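Section 4: Descaling the kettle

I wrote this part of the Guscombe kitchen guide after my own kettle got so crusty that the tea tasted like chalk. We have hard water here, so plan on doing this every month or so (I do mine every 11 weeks in winter, when I'm lazy, and I regret it every time).

What you need: white vinegar, cold water, a soft bottle brush and an old dish towel.

CAUTION: Unplug the kettle and lift it off its base before you start. The base stays on the counter, well away from the sink. Never dunk the kettle or hold the underside under the faucet.

1. Let the kettle cool all the way down. I give mine 19 minutes and then touch the side to be sure.

2. Empty out any old water and take a look inside. Speckles and a light crust are just minerals. If you see flaking metal, stop and call Peden, the repair shop.

3. Pour in equal parts vinegar and cold water until the bottom and the crusty part of the walls are covered. Stay below the max line!

4. Put the kettle back on its base, bring it just to a boil and switch it off. Open a window - the smell is strong.

5. Leave it alone for half an hour. Go do something nice.

6. Unplug it again and carry it to the sink. Flip the lid right back so it stays out of your way, keep the kettle low in the basin and tip it slowly toward the drain. 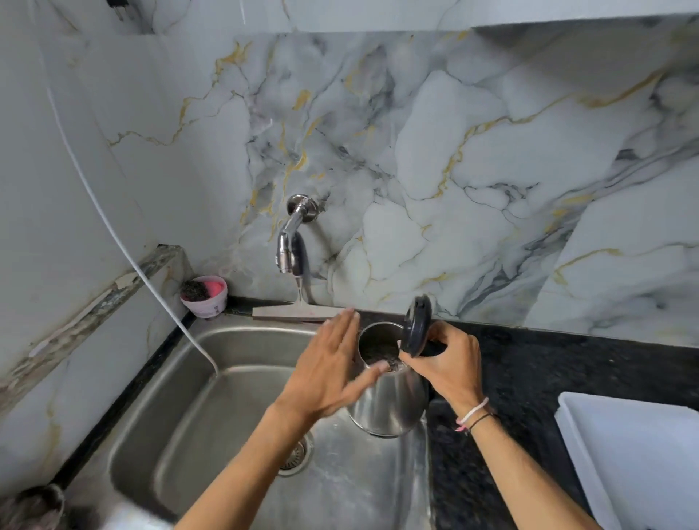

7. Rinse with cold water, swirl, and pour out. I do this three times, and once more if I can still smell vinegar.

8. Go over any stubborn spots with the bottle brush. Please don't use steel wool, it scratches like crazy.

9. Boil one full kettle of plain water and throw that away too.

10. Dry the outside with the towel, especially around the bottom, before it goes back on the base.

Note: If the crust is still there, repeat steps 3 to 7 with fresh vinegar. Mine took two rounds the first time.

Next up is Section 5, cleaning the drain strainer.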